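Gripper inspection, hand tool 2, Pletero cell
Checked by: Getachew Hailu
Hours since last service: 541

1. Finger pads, blue rubber. OK. No splits, both seated fully.
2. Linkage plates, left and right. OK. Wipe only, no oil.
3. Pivot bolts, four. ATTENTION. Lower left turned slightly under the key. Retightened and paint marked.
4. Open and close travel. OK. Fingers meet square. Cycle counter at 3,932.
5. Side cable. OK, but strain relief is due at the March service.
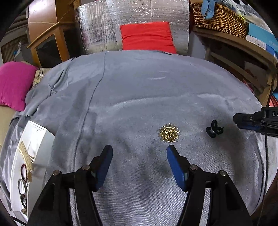 6. Small-part pickup, chain and bands. OK after item 3. Chain slipped once in 18 grips — pad wear is the likely cause, so order a spare pair from Khoury now.
7. Work cloth. COMMENT. Creases catch the fingertips on low approaches. Pull flat before each run.

Recheck item 3 after 2,000 cycles. Hanan Khasawneh to countersign.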